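Wrist views, dirty tables and what the policy was really looking at

I've been putting off writing this up, mostly because the result is a bit awkward for the way I'd been doing things. I've got the numbers now, so here they are.

The task is opening small cardboard packages with a parallel gripper and getting the item out. All the demonstrations come from a hand-held gripper with the camera mounted on it, so the policy sees more or less what the hand sees. I trained on 387 demonstrations, which I collected with Laurinda Bastos through the end of last October and then in bits after that. The policy is nothing special, a diffusion head on a small image encoder, and the training code is Mira, which Adelino Aguiar wrote and still maintains when he has the time.

The first version did well on my bench. It did badly on Laurinda's. Same arm, same fingers, same packages from the same carton. My bench has a clean white covering that I replace whenever it gets marked. Hers doesn't get replaced. My first guess was lighting, and I lost most of a week to that. Matching the lamps made no difference I could measure.

Liam Sowerby suggested I stop guessing and mask things out. The method is simple enough. Take a trained policy, take a held-out set of demonstrations, and replace one region of each image with a blurred version of itself. Then see how far the predicted finger positions move. If blurring a region shifts the prediction a lot, the policy was using it. I did this for four regions: the package, the fingers, the work surface and whatever was behind the table. We drew the masks by hand on 300 images, which was every bit as dull as it sounds. Antonina Yurchenko did more than her share of it and has my thanks.

I expected the package to come out well on top. It did come first, but the work surface was close behind it, and the background was ahead of the fingers. My reading is that on a clean covering, the edge of the covering is a very reliable landmark. I tended to put the package down in the same corner, so the network could find the corner and get most of the way to a good grasp without looking hard at the cardboard. Put it on a marked surface at a slightly different angle and the landmark is gone.

The fix was to collect worse data. I stopped changing the covering between runs and stopped tidying the leads away behind the bench. Cardboard dust and scuffs stayed where they landed. I also shifted the package and turned it between demonstrations, and included plenty that start with the packaging already torn, as those were the ones the old policy handled worst.
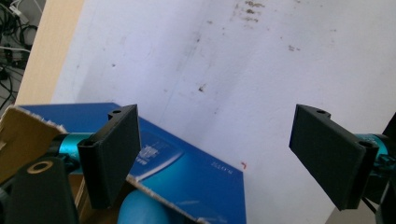
Only 17 per cent of the retrained set is new, so I wasn't hoping for much. On Laurinda's bench, though, the failures dropped by roughly half. On mine there was no change worth reporting. When I ran the masking again, the work surface had fallen to third, behind the fingers, and that is the order I'd have wanted from the start.

Some cautions. I trained with 5 seeds and one of them was noticeably worse than the others, for reasons I haven't found. Blurring is a crude way to remove information, and a blurred edge is still an edge. Two benches in one building is also a narrow test, and I wouldn't claim anything about a kitchen or a warehouse from it. Nelly Ticona has offered me time on the setup at Torkstead, which has a dark surface and a different arm, and I'll run the same comparison there before changing anything else.

The masks will go up once I've cleaned up the file naming. If you've done something similar with better occlusion than a blur, I'd like to hear how you handled the region boundaries.

Last updated: 7th July

Contact | Copyright Dedeo Notes | Back to top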